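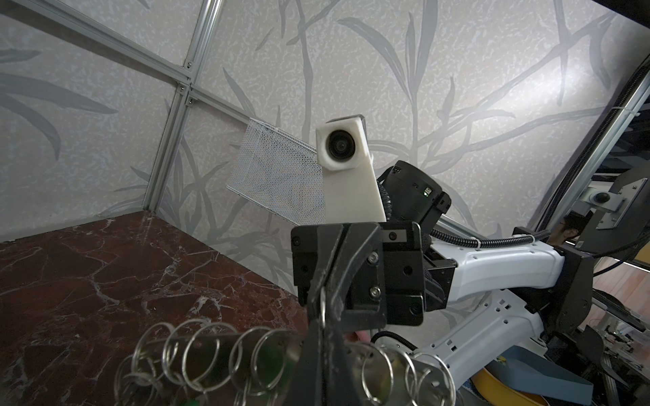 석 달 먹었더니 손톱이 덜 갈라지는데, 그래도 근거가 없다고 할 수 있느냐는 질문이 지난 시간 끝에 나왔다. 본인이 느낀 변화인데 논문이 왜 필요하냐는 말도 덧붙었다.

강의 홈 | 강의계획 | 주차별 자료 | 과제 | 게시판

건강기능식품 정보 읽기
6주차 자료: 먹는 콜라겐 광고와 그 뒤의 시험

1. 질문부터

손톱이 덜 갈라졌다는 말은 믿는다. 의심하는 것은 그다음 문장, 그러니까 콜라겐 때문이라는 부분이다. 겨울에 먹기 시작해 4월까지 먹었다면 그사이 날이 풀리고 습도가 달라졌다. 제품을 사면서 핸드크림을 더 자주 바르게 됐을 수도 있다. 손톱이 제일 심하게 갈라졌을 때 제품을 샀다면, 아무것도 안 해도 그 뒤로는 나아질 확률이 높다(평균으로의 회귀, 3주차 자료 참조). 한 사람의 경험으로는 이 설명들 가운데 어느 것도 지울 수 없다.

2. 소화에 대해 광고가 건너뛰는 것

콜라겐은 단백질이다. 먹으면 위와 장에서 아미노산과 짧은 펩타이드로 잘린다. "피부 속 콜라겐을 그대로 채운다"는 문구는 이 과정을 통째로 생략했다. 판매사들도 이것을 알기 때문에 요즘은 "저분자"라는 말을 앞세운다. 일부 디펩타이드가 혈액에서 검출된다는 보고는 있다. 하지만 혈액에서 검출되는 것과 피부에서 무슨 일을 하는 것 사이는 멀고, 그 거리를 메우는 자료는 생각보다 얇다. 달걀이나 두부를 먹어도 아미노산은 들어온다. 비교할 때 이 점을 빼놓은 광고가 대부분이다.

3. 수업용 가상 사례가 아닌, 제품 상세페이지 읽기

Ballska 분말의 상세페이지에는 "인체적용시험 완료"라고 크게 적혀 있다. 각주를 따라가면 시험에 쓴 원료는 Andrade가 공급한 것이고, 시험 비용은 판매사인 Havberg가 냈다. 참가자는 87명, 중도 탈락은 17명이다. 탈락자가 어느 군에서 나왔는지는 적혀 있지 않다. 효과를 못 느낀 사람이 그만두고 만족한 사람만 남았다면 결과는 저절로 좋아 보인다. 배정받은 사람 전원을 분석했는지(ITT), 끝까지 먹은 사람만 분석했는지(PP)를 반드시 확인할 것. 상세페이지의 그래프에는 그 표시가 없었다.

경쟁 제품인 Jarnura도 사정은 비슷하다. 한 포에 든 콜라겐 펩타이드가 237mg인데, 페이지에서 인용한 논문은 그보다 훨씬 많은 양을 먹인 시험이다. 용량이 다르면 다른 시험이다. 논문이 진짜라는 사실은 이 제품에 대해 아무것도 보증하지 않는다.

비용 출처만 보고 결과를 버리라는 뜻은 아니다. 판매사가 돈을 댄 시험도 잘 설계될 수 있다. 다만 그런 경우라면 사전 등록 번호 정도는 보여 주기 마련인데, 두 제품 모두 번호를 찾지 못했다. 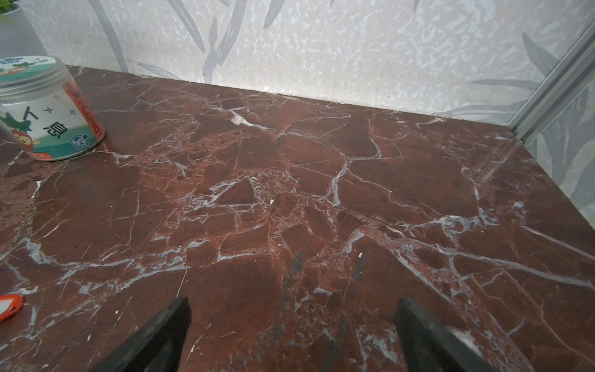

평가 변수를 많이 잡을수록 우연히 유의한 결과가 섞여 나온다. Havberg의 시험은 수분, 탄력, 주름 깊이, 각질, 윤기 등 20개 항목을 쟀고, 광고에는 그중 눈가 탄력 하나만 실렸다. 항목들이 서로 독립이고 실제 효과가 전혀 없다고 가정해도, 유의수준 0.05에서는 평균 한 개가 유의하게 나온다. 흰 줄이 삐죽삐죽 갈라져 나간 저 적갈색 대리석을 한참 들여다보면 강줄기도 보이고 국경선도 보이는데, 자료를 이렇게 읽는 것도 같은 일이다. 무엇을 찾을지 미리 정하지 않았으면 찾은 것의 값어치는 크게 떨어진다. 나이대별, 피부 타입별로 다시 쪼갠 하위군 분석은 더 심하다.

4. 숫자 표현

"탄력 개선"이라는 막대그래프에서 먼저 볼 곳은 세로축이다. 0에서 시작하지 않는 경우가 흔하다. 다음으로 무엇과 비교했는지 본다. 섭취 전과 후를 비교한 것인지, 위약군과 비교한 것인지에 따라 이야기가 전혀 다르다. 위약군도 같이 좋아지는 일은 드물지 않다. 기기 측정값의 차이를 거울 앞에서 알아볼 수 있느냐는 또 다른 문제인데, 여기까지 다룬 판매 자료는 아직 본 적이 없다.

"섭취자 만족도"는 근거로 치지 않는다. 돈을 주고 산 사람에게 물어본 답이고, 질문지도 공개하지 않는다.

5. 그러면 효과가 없다는 말인가

그렇게 단정할 자료도 없다. 피부 수분에서 작은 차이를 보고한 시험들이 있고, 그것들을 모은 메타분석도 있다. 문제는 모아 놓은 시험의 규모가 작고 기간이 짧으며 이해관계가 얽힌 것이 많다는 점이다. 부실한 시험을 여럿 합친다고 탄탄해지지는 않는다. 답안에 "효과 없음이 증명되었다"고 쓰면 감점한다. "효과가 입증되었다"고 써도 마찬가지다.

손톱 질문으로 돌아가면, 계속 먹을지는 본인이 정할 일이다. 어류 알레르기가 있으면 원료 표시를 확인하고, 신장 질환으로 단백질을 제한하는 사람은 담당 의사와 먼저 상의해야 한다.

과제

먹는 콜라겐 제품의 상세페이지를 하나 골라 각주에 나온 시험을 찾아 읽고, 한 쪽으로 정리해 제출한다. 시험 용량과 제품 용량, 비교군, 탈락자 처리, 사전 등록 여부, 연구비 출처를 적는다. 원문을 구할 수 없으면 구할 수 없었다고 쓰고 어디까지 찾아봤는지 남긴다. 블로그 후기는 출처로 받지 않는다.

최종 수정: 2024년 12월 7일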